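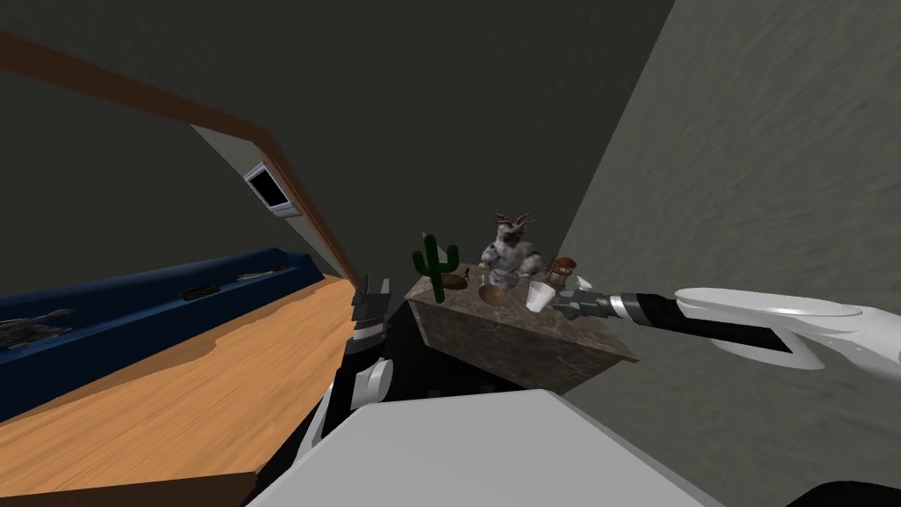
Posted April 14, 2024 by the author | Filed under: Robots, Money | 11 comments

I've been putting off the equipment budget for weeks and I finally sat down with it last night, a pot of tea and a spreadsheet I no longer trust. So this is going to be a money post. Sorry to everyone who came for the cupboard door project, that's still on its way!

Quick catch-up if you're new. I want a two-armed robot that can clear and reset a small table, and before I spend anything real I'm doing all of it in simulation. Same arms I'd hope to buy (or near enough), a pretend room, a pretend stone block and a pile of stuff on top for it to cope with. There's a cactus, there's a furry fellow with antlers, there are bowls and cups and a little jar with a reddish-brown lid. I'm very fond of the antlers.

The sim side costs me next to nothing, apart from the graphics card, and I've already grumbled about that one. It's the real gear where it gets scary.

I've got two quotes for arms. Noltance will sell me a pair with the base and controller bundled in, and Mosau will sell me the arms on their own, cheaper, with everything else as an extra. On paper Mosau wins easily. Then you add the mounting plate, the cables, the power supply and the emergency stop (an extra! for an emergency stop!) and the gap shrinks down to $200. For $200 I'd sooner have one box, one phone number and one warranty. I still haven't signed anything though, so feel free to talk me out of it.

Grippers are their own headache. I'd pencilled in the plain two-finger ones, and after a lot of evenings spent watching simulated fingers creep up on simulated cups, I've moved some money over to softer fingertips. Marchand does a set for $100 a side and they clip on, so I can swap them back if I hate them. Cups at the end of a crowded surface are what worry me most. You're coming in beside a jar, next to a wall, and there isn't a lot of room to be clumsy.

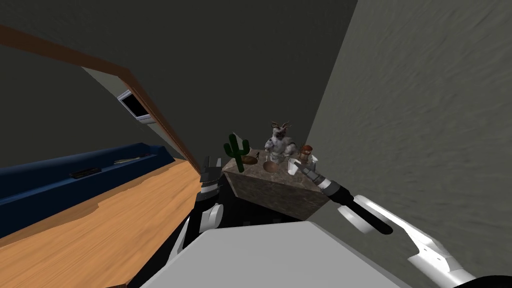 Right arm going in at the cup end of the block, left gripper over by the cactus.

That corner has changed my budget more than any quote has. I'd planned on a single camera up high, and now I've got a line for wrist cameras too, one for each arm. Clear glass is a known pain for depth cameras, so I've also set aside a bit for trying different lighting. And I've added a line just called "cups", which made me laugh when I typed it, but I own four decent glasses and I'd like to keep them.

Things I've pushed back to October: the mobile base, the fancy torque sensors, and the workbench from Grarkeck that I keep looking at and do not need. I've got a perfectly good table. It wobbles a bit at one end but I can fix that with a Saturday's worth of swearing and some longer bolts.

Shipping is the bit I still can't pin down. Both sellers say "calculated at dispatch" and neither will give me a number in writing, so that cell is bright orange and I scroll past it quickly.

If you've bought arms from either of them, please leave a comment and tell me what you forgot to budget for. I've already got cable ties on the list.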